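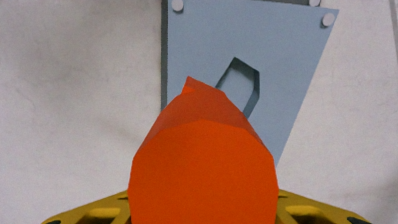

Motorsport Operations, Unit 4
Race control on a short oval: flags, restarts and the scoring of a caution
Handout for the session of Sep 21, 2026

Please read this before you come to class. In Unit 3 we spoke about the layout of the pit area and the inspection line. Now we go to the tower. All the cases in this unit are from Bidalstead, an oval with a clay surface where the main race of the evening has 50 laps.

1. Who speaks to whom

The race director has one radio channel to the drivers. It is one-way: the drivers hear, but they can't answer. The corner workers use a second channel, and on this one everybody may speak, so it has to be kept short. The scoring team sits in the same room as the director and uses no radio at all during green flag running.

A usual mistake of beginners is to explain too much on the drivers' channel. A driver in the middle of a corner can use three or four words. "Yellow, yellow, turn two" is enough. The reason for the yellow can wait until the field has slowed.

2. Green to yellow

The director calls the caution, and the lights and the flag stand must change together. If they don't, the lights count. This is written in the Benetlow rule book, which we use for the whole course, under "Signals." Other rule books decide it differently, so don't take this point with you to another track without checking.

After the call, the order is set from the last lap completed by the leader. Cars which had already crossed the line on the next lap don't keep the places they gained. Students often find this unfair, and in the discussion last year there was a long disagreement about it. Please prepare an argument for one side.

Cars judged to have caused the caution go to the rear. A car that stops only to avoid contact gets its place back, if the corner worker reports it so. The report must come before the lineup is read to the drivers. Later reports are noted but they change nothing.

3. Restarts

Two forms are used in our cases.

Double file: the leader chooses the inside or the outside lane, and the second car takes the other one. Third starts inside, fourth outside, and so on.

Single file: used after a second failed attempt, and for all restarts in the last five laps at Bidalstead.

The leader sets the pace and may accelerate anywhere inside the marked zone at the exit of turn four. When the leader goes before the zone, the first time is a warning and the second time costs one row. Passing is allowed when the green is shown, but a car must not leave its lane before the start line.

Laps under yellow do not count in the Benetlow rules. It means that a race can become very long in time, and the director should watch the fuel question. A fuel stop under red may be given to all cars, never to some of them.

4. The white flag and after

With the white flag shown, a yellow brings one more attempt of two laps, green and white together. There is only one such attempt. If it fails also, the order of the last completed lap is the result.

5. Scoring by hand

Transponders fail, mostly from a weak battery or a bad mounting. For this reason one person always writes the car numbers by hand as they cross. In the Pokodness case (see the reader, the sheet with the two columns), the electronic list had car 511 one lap down, and the handwritten sheet had it on the lead lap directly behind car 679. The loop had missed one passing. Look for the lap where the two columns stop agreeing. You should find it without a calculator.

Write your sheet in pencil, one column for each lap. When you miss a number, leave a gap and go on. Do not try to remember it while the next cars are coming.

Exercise for the next session

Read the Tang case, pages one to six. A yellow is called while the leader is passing a slower car, and the lights change before the flag. Write the restart lineup for the first eight cars and give the rule for each change you make. One page, typed, with your name on top. Late work goes in the box by the office door.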